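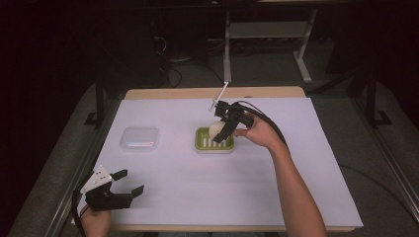
桌面小件收纳:皂盒与透明盒的选用和摆放

本期器物栏谈三类常见小件:带槽皂盒、透明方盒、蛋形摆件。它们体积小、用途杂,入柜时最容易混放。以下内容由 Luana Marinho 整理,Alcides Rangel 校订,适用于 Haltholm 库房及 Nevent 展示间的小件台面。

一、台面

分拣小件时,先在木桌上铺一层白色衬底,纸或板均可,以能盖住主要操作区为准。白底有两个作用:浅色小件的边缘靠阴影辨认,深色碎屑一眼可见。衬底不必铺满整张桌子,远侧留出一条裸露桌面,放标签和笔。衬底起皱或沾污即更换,不要翻面再用。

二、带槽皂盒

浅绿色长方形皂盒归入“卫浴小件”。底部的平行窄槽供沥水,槽宽决定清洁难度。槽越窄,皂垢越容易在两端圆角处堆积。清洁步骤如下:

温水浸泡 30 分钟,水中不加漂白剂。
用软毛刷顺槽方向刷洗,横向刷容易把残渣推入相邻的槽。
冲净后侧立晾放,盒底不要贴住台面。
入柜前对光检查,槽内应能透光,无膜状残留。

皂盒可以叠放,层间垫一张薄纸。Wukdale 旧柜的隔层高度为 60 毫米,单格最多叠 2 层,再高则取放时容易刮到上沿。

三、透明方盒与浅托盘

透明容器的麻烦在于放到浅色台面上以后轮廓不明显,空盒尤其如此。曾有同事把空盒当作不存在,直接在上面压放其他物品。现行做法是:空的透明盒单独占一块位置,四周留空,不与其他小件挨在一起。需要确认盒边位置时,降低视线,看盒壁和边沿上的反光条纹,比从正上方俯视可靠。 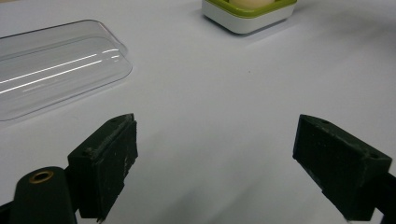
白色台面上的透明浅盘,轮廓主要靠边沿反光辨认。

擦拭透明塑料只用微湿的细纤维布,从中间向边缘单向擦。纸巾会留下细痕,强光下十分明显。酒精是否可用取决于材质,不清楚材质时一律不用。带平盖的盒子入柜前把盖盖好,标签贴在盖的短边一侧,不贴盒底。标签胶若有残留,用温肥皂水敷几分钟后揭去,不用刀片。

圆角容器并排摆放时,角与角之间会留下空隙,实际占用面积按外接矩形计算。柜格宽 800 毫米的,先量好盒子最宽处(通常是盖沿,不是盒身),再排列数,避免硬塞。

四、蛋形物件

白色哑光蛋形物件没有稳定的支承面,放在平台上会滚动。处理原则只有两条:在手上时拿稳,离手时有托。可用的托具包括浅盘、软环垫和带凹槽的底座。带槽皂盒也能临时充当托具,但要先确认皂盒已经晾干,槽边没有毛刺。哑光表面容易吃进油污,接触前清洁手或夹具的接触面。落灰用干软刷扫除,不用湿布反复擦,擦多了局部会发亮,与其余表面不一致。

取放时垂直向上提起,离开台面后再平移。贴着台面拖动会在白色衬底上留下印痕,也会磨损物件最凸的一点。

五、摆放顺序

推荐顺序为:先放透明盒,再放有颜色的皂盒,最后放蛋形物件。透明盒先定位,后续操作便有固定参照;滚动风险最大的物件最后上台,第一个收走。收台时顺序相反。各件之间至少留出一指宽,便于夹取,也便于核对标签。

六、登记

每件登记名称、颜色、外形、有无盖、存放格号。颜色写通用名称,例如“浅绿”,不写商品色名。透明件在颜色栏填“透明”,不得留空。Sales 组借出小件时另填借用单,归还后由接收人检查槽口、盖沿和标签,再放回原格。

本说明 2022-05-21 起执行。柜格编号表将在八月更新,更新前沿用旧号。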